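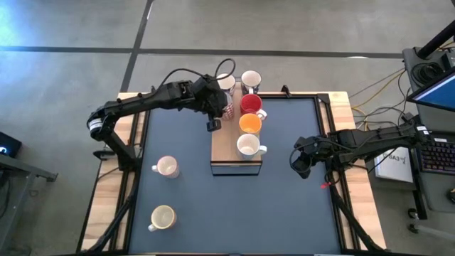

Mugs on the wooden box, some handles to the right.

Ralten Town FC - Supporters' Questions

Last updated in December, after the third person this month wrote in to ask where the away end is.

Where is the away end?

Behind the north goal, up the steps next to the Dafis Road turnstiles. If you can smell onions you have gone too far. If you can see the river you have gone much too far, and you will want to turn back before kickoff.

When do the gates open?

At 1:30 p.m. for a three o'clock game and 6:15 for a night game. The east turnstile opens when it feels like it. We have oiled it.

Do I need to buy a ticket in advance?

For most league games, no. Walk up, pay, complain about the price, sit down. The exception is the Darkska game, which sells out every season in spite of the soccer. The ground holds 2000 and we are not allowed to squeeze in your cousin, however thin he is.

How much is a season ticket?

Adults pay 75 for the standing side. The covered seats cost more and the covering is mostly there. Anyone under 16 gets in free with a paying adult, and the adult does have to stay for the game. Season tickets bought after the winter break are half price, which some people have noticed is also when the team tends to improve.

Is Attila Hajdu leaving?

We get this one every transfer window. Hajdu signed a new deal over the summer and has told anyone who asks that he likes it here. He has been linked with Zaline, with Darkska, and once with a club that folded while the rumor was still going around. If he does go, you will read it on the club's news page, probably a day after you heard it at the barber.

Why does he wear 21?

It was the shirt that fit. He had the chance to switch to number 8 two seasons ago and turned it down, partly out of superstition and partly because his mother had already bought the scarf with 21 on it.

Why did you stop playing two up front?

Please send tactical questions to the manager, who will also not answer them. For what it's worth, we played two up front against Zaline in the cup and lost by four. One of the two strikers touched the ball at kickoff and then again at the second, third, fourth and fifth kickoffs.

What happens if the game is called off?

Your ticket is good for the new date. Pitch inspections are at 9 a.m. and the result goes up on the website straight after. Please don't call the referee. Somebody found his home number last winter and he was very nice about it, but still.

Can I bring my own food?

Yes, within reason. Sandwiches are fine. Soup in a flask is fine. A whole rotisserie chicken was allowed once and we have reviewed the policy. Glass bottles and cans will be taken off you at the gate and returned on the way out, assuming you remember.

Can I bring my dog?

On the standing side only, on a short leash. Dogs that bark at the linesman will be asked to stop. Owners that bark at the linesman, the same.

How do I get my kid into the youth team?

Training is open to all for the first month of each season, ages seven and up. Bring shin guards, a drink and a realistic attitude. The last one is for the parents.

When did the club last win anything?

The District Shield, in 2000. The trophy can be seen in the clubhouse on match days. The dent was there when we got it.

Who do I write to if my question isn't here?

Use the contact form on the club website. We read everything and reply to most of it, though replies slow down after a home defeat - allow a week, or two if it was Darkska.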